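Ticket 1376 – platform trolley, ground floor, pulls left / handle clicks
Opened by: Naledi Msimang
Assigned: Bongani Le Roux
Status: open, waiting on part
Priority: normal

Naledi, 9:40 am
Trolley (the Drorkham one with the fold handle) drifts left when loaded. Also handle clicks when you lean on it. Took paper boxes to Culuvgate side yesterday and had to fight it the whole way. Can someone look before the printer gets moved pls.

Bongani, 10:15 am
How much load? Limit we go by is 40 kg on that one since the last repair. Anyone know if the front left caster was ever swapped?

Naledi, 10:22 am
Under that I think. Two boxes of paper and the toner. No idea on caster.

Bongani, 11:05 am
Went down. Pushed it empty, 17 paces along the wall – still pulls. So not the load. Caster has thread wound round the axle, cut most of it out. Better but not fixed.

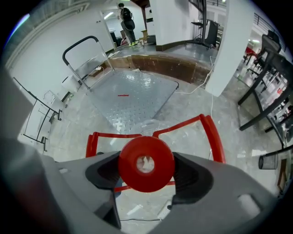
Handle is a seperate problem. Hinge pin on the left is worn, that's the click. Tightened the nut a quarter turn, came loose again after one lap. Needs new pin. Whoever goes down next, lift the white cable by the deck out of the way first, don't roll over it. And take the little red stick off the deck, it'll end up under a caster.

Fergus Gourlay, 11:30 am
Flulta sell the pin, same size as the Cele carts use. Order 2, we'll need the spare. Is it ok to use meanwhile?

Bongani, 11:34 am
Light stuff only. Don't pull by the handle, push from the deck end. Not up the step.

Thulani Pillay, 1:50 pm
Need to get the printer down to the main floor this afternoon. Can I use it or not? 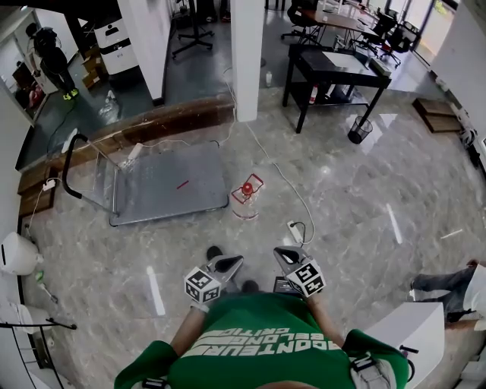 Bongani, 2:10 pm
Not for the printer, sorry. Would have to come down off the raised part and I don't want that weight dropping onto a bad caster. Carry it down with two people, the HP isn't that bad. Clear a path first – there's a power strip on the floor next to the trolley and another one further right, plus the long cable coming from near the column. Move the tub with the red lid as well. Plastic bag up top is a slip hazzard, bin it.

Thulani, 2:18 pm
Ok. Will grab Fergus. Boxes too?

Bongani, 2:20 pm
Boxes by hand, one at a time. Check they're taped underneath.

Mehrangiz Sadeghi, 3:05 pm
Pins ordered from Flulta. Asked for a caster too, they're checking stock. Leaving ticket open.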